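Lorach Neighbours Help Board
Home and Household > Storage and Tidying

Where do you all keep your carrier bags? Ours have taken over the kitchen
Posted by pepperpot_lane
March 15, 2020

Hello everyone, I hope this is the right section. We moved into a rented flat above the shops in May, and it's lovely apart from the kitchen, which has hardly any cupboards. The one under the sink is now so full of carrier bags that the door won't stay shut. I know I should use my cloth ones, and I do when I remember, but my other half pops into the corner shop on the way home and there's always another bag by teatime.

I don't want to throw them all out because they do get used, for the bathroom bin mostly, and for muddy shoes. What I'd like is a way of keeping them that doesn't take up a cupboard and doesn't look dreadful. The landlord is quite strict, so I can't drill into anything. Has anybody found something that works in a small place? Thank you in advance, and sorry for going on a bit!

2 replies

marrowfat
Oh, you have my sympathy, we had the very same cupboard for years. My mother kept hers inside another bag, which was inside another bag, and when we cleared her house we had 298 of them laid out on the spare bed. I did count, I was so astonished. So please don't feel bad about yours.

The first thing I'd do is sit down with a cup of tea and go through the lot. Anything with a hole in goes, anything sticky goes, and anything that has started to flake goes as well, as some of the thin ones do after a while and you end up with little bits all over the floor. Our big supermarket has a collection bin by the doors for old carriers, so have a look whether yours does too. Then pick a number and stick to it. We settled on 16, which sounds mean, but we have never once run out.

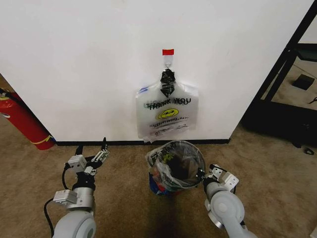 Once you're down to a sensible number, the folding is what saves the space. Smooth the bag flat on the table and press the air out towards the handles, fold it lengthways until you have a long strip a couple of inches wide, then start at the bottom and fold it over in triangles, the way you might do a samosa, and tuck the handles into the last fold. It takes no time when you've got the knack, and I do mine while the kettle boils. If folding isn't for you, do what we do with the everyday ones and hang a single bag on the wall to hold the rest. A clear stick-on hook with a little metal loop is plenty, and one of those white "THANK YOU" bags hangs quite flat from it if you gather the handles and twist them together at the top. No drilling, so your landlord can't grumble.

Do wipe the wall first and let it dry properly, and leave the hook alone overnight before you put anything on it. I was impatient with my first one and found it on the floor in the morning. When you move out, go gently with it, and warm the pad with a hairdryer if it's stubborn. I'd try one behind a door to begin with, just in case your paint is the sort that peels.

I keep the folded ones in an old biscuit tin on top of the fridge, and I put 2 in my coat pocket and 2 in the car so that I'm not caught out at the till. That has done more than anything to stop new ones coming into the house - well, that and having a word with my husband.

tworoundsoftoast
empty tissue box. stuff them in the top and pull them out one at a time. costs nothing

pepperpot_lane
Thank you both so much, that's really kind. I've been through the cupboard this afternoon and the door shuts again! The triangles are rather soothing once you get going, though my first few looked more like parcels. I'm going to do the tissue box for the bathroom and try a hook on the back of the larder door, and I'll let you know how the paint gets on.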